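3.2 Room layout and circulation clearance

The second part of the study concerns the space left for walking in small furnished bedrooms. Floor area alone is a weak predictor of how usable a bedroom is. Two rooms of equal area can differ a great deal in the width and shape of the path between the door, the bed and the storage wall, and it is this path that residents use many times a day. We therefore treat clearance as a separate variable and record it independently of area, ceiling height and window size.

The sample consists of 30 bedrooms in two housing developments, Horerby and Fotar. Horerby was built with rectangular rooms and a door set near one corner. Fotar has a wider range of plans, including rooms with a chimney breast or a boxed service riser that takes up part of one wall. Of the 30 rooms, 21 were furnished with a double bed and the remainder with a single bed. Rooms with bunk beds or fold-down beds were left out at the selection stage.

Clearance was defined as the shortest horizontal distance between the edge of the bed, including any overhanging cover, and the nearest fixed or movable obstacle on the same side. Three values were taken for each room: at the foot, at the left side and at the right side, with left and right given as seen by a person lying on their back. Where one side of the bed touched a wall, the value for that side was entered as zero and the room was coded as single-access. Items that residents said they moved daily, such as laundry baskets and folding chairs, were treated as obstacles if they were in place at the time of the visit. This choice lowers the measured values, but it matches the conditions under which the rooms are used.

The corner at the foot of the bed needs separate treatment. In most plans it is the tightest point on the route from the door, and a person passing it has to turn while walking. Following the approach used in the Iwasaki layout scheme, we describe the corner by its turning width, measured along the line that bisects the angle of the bed corner and ends at the first obstacle. Turning width and foot clearance are related but not interchangeable. A room may have generous foot clearance and still have a poor turning width if a dresser or an open door projects into the corner zone.

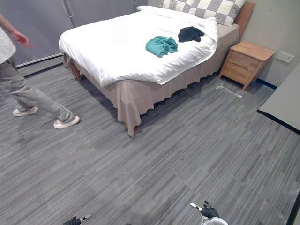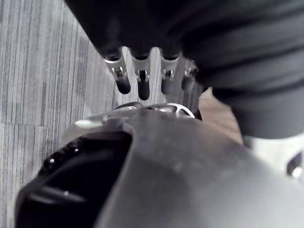
Figure 2. Furnished room with a double bed and a person walking near the corner of the bed (first image); black robotic hand with four fingers and silver joints (second image).

Walking was recorded in a reduced set of 16 rooms, chosen to cover the full range of turning widths. Each participant walked from the door to the far side of the bed and back at a normal pace, wearing their usual indoor footwear. Contact with furniture, sideways stepping and visible shortening of the stride were coded from the recordings by two raters working apart. Disagreements were settled by a second viewing, and where this did not resolve the matter the pass was dropped from the analysis.

Stride shortening was the most common response to a narrow corner. It appeared in rooms where the residents themselves reported no difficulty, which suggests that the adjustment is largely automatic. Sideways stepping was confined to rooms with an obstacle opposite the foot of the bed — most often a wardrobe with hinged doors — and was rare elsewhere. Contact with the bed itself was frequent but light, and participants seldom mentioned it when asked afterward. Contact with hard furniture was reported more reliably.

Differences between the two developments were smaller than expected. The irregular plans at Fotar produced lower side clearances, but residents there had more often moved the bed away from its original position, and around 2 in every 3 had removed at least one item of storage. At Horerby the furniture generally stayed where the developer's plan had shown it, even in rooms where a quarter turn of the bed would have opened the route to the window.

Floor covering was recorded using the Fesov surface classes but was not included in the main model. Rugs were present in too few of the walking rooms to separate their effect from that of clearance. Lighting was held constant by closing the curtains and using the ceiling fixture only, so the results should not be applied to movement at night, when residents rely on a bedside lamp or on no light at all. The treatment of missing side values is given in Section 3.3.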